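Community Help > Household > Waste and Recycling > Cans and Metals
29/03/2026
Posted by Gunn Residents Desk
Print this page | E-mail this page

Does a food can have to be rinsed before collection?

Gunn Residents Desk
Our building has received two notices on this matter. One requests that cans be rinsed; the other makes no mention of it. Please advise which applies, and whether labels must be removed.

Bonum Tenant Services
Cans should be emptied and given a short rinse. Dishwater left over from washing up is sufficient. Paper labels may remain in place. Lids should be pushed down inside the can.
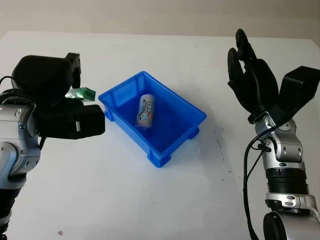
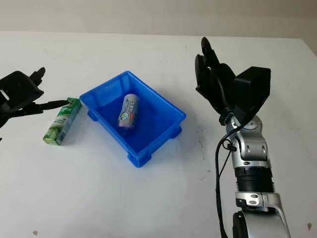
Residents of the Grosine district receive collection every second week, and food residue left for that period will attract insects. Cans may be kept indoors until the evening before collection. A blue plastic bin, shallow enough for a can to lie on its side, is suitable for a small kitchen and is easily wiped out. Please do not bag the cans. Aerosols and paint tins are handled separately under Notice 1462, and containers holding up to 200 milliliters of leftover paint are accepted at the Vokent depot.

Vokent Block C
We have never rinsed ours and they have always been taken. Labels stay on. Check your own notice for the date.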